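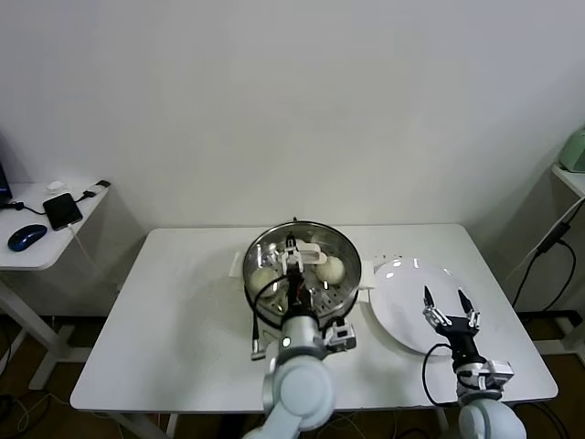
Too few of us were ever asked what we eat at home, wrote Cirilo Tapia in reply to last year's report on the household food survey, and fewer still were asked who does the cooking. The remark has been taken into account in the design of the second round, for which the Trornow Centre for Household Studies now invites applications from participants.

Call for participants: Home Cooking and Shared Meals, second round

Background

The Centre has studied the domestic life of the district since its foundation. In the first round of the present study, 1303 households returned a short postal form on shopping, storage and mealtimes. The forms gave a good account of what was bought and very little of what was done with it. Dishes made by steaming, including filled and plain buns, dumplings, fish and rice cakes, were often entered under "other" or left out altogether, as the form had no line for them.

The second round is smaller and goes into more detail. It is concerned with food prepared in the home by steaming, boiling or slow cooking, and with the way in which such cooking is learnt, divided between members of the household and passed on. The study is paid for by the Lendis Fund. The fund has no part in the choice of participants and will not receive any personal details.

Who may apply

We are seeking 85 households. A household may consist of one person. Applications are welcome from anyone who:

is aged 18 or over and lives within the Trornow district;
prepares a cooked meal at home on at least 2 days in a usual week;
is able to keep a written or spoken diary for the length of the study;
expects to remain at the same address until the end of November.

No particular skill in cooking is required. Persons who cook for a living may apply, but should note that only meals made at home will be counted. We would particularly welcome households in which recipes are used that came from elsewhere, for instance from Cabanatuan and the surrounding towns, whose families were well represented in the first round but whose dishes were poorly recorded.

Employees of the Centre and members of their households are not eligible.

What taking part involves

Participants will be asked to keep a food diary for 3 weeks in October. For each cooked meal the diary asks for the name of the dish in whatever language is used for it at home, the main ingredients, the method, the time taken and the number of people who ate. Entries may be made on paper or recorded by telephone. Most entries can be completed in a few minutes.

One home visit will be arranged during the same period, at a time chosen by the household. Visits last up to two hours and may be held on a Sunday. A member of staff will be present while a meal is prepared and will take notes. Photographs of dishes and cooking vessels will be taken only with written consent - this is asked for separately and may be refused without any effect on the application.

A group discussion will be held at Womov House in November. Attendance is optional. The building has step-free access, and young children may be brought.

Payment

Each household will receive a single payment on return of the completed diary and a further payment after the home visit. The amounts are set out in the information sheet. Ingredients for the meal prepared during the visit will be repaid on production of a receipt. Travel to Womov House will be repaid at the cost of public transport.

Confidentiality and withdrawal

Names and addresses will be kept apart from the diaries and destroyed when the study ends. Recipes remain the property of those who supply them and will not be printed without permission. A participant may withdraw at any point and need not give a reason. Payments already made will not be reclaimed.

How to apply

Application forms and the information sheet may be collected from the front desk at Womov House or requested by post. Forms are available in large print. One form should be completed for each household and signed by the person who does most of the cooking. Where cooking is shared equally, two signatures may be given.

Completed forms must reach the Centre by 5 pm on the last working day of July. Late forms will be placed on a reserve list. All applicants will be informed of the outcome in writing in August.

Questions about the study should be addressed to Braulio Nava, Study Office, Womov House, Trornow. The Study Office is closed between 12.30 pm and 1.30 pm.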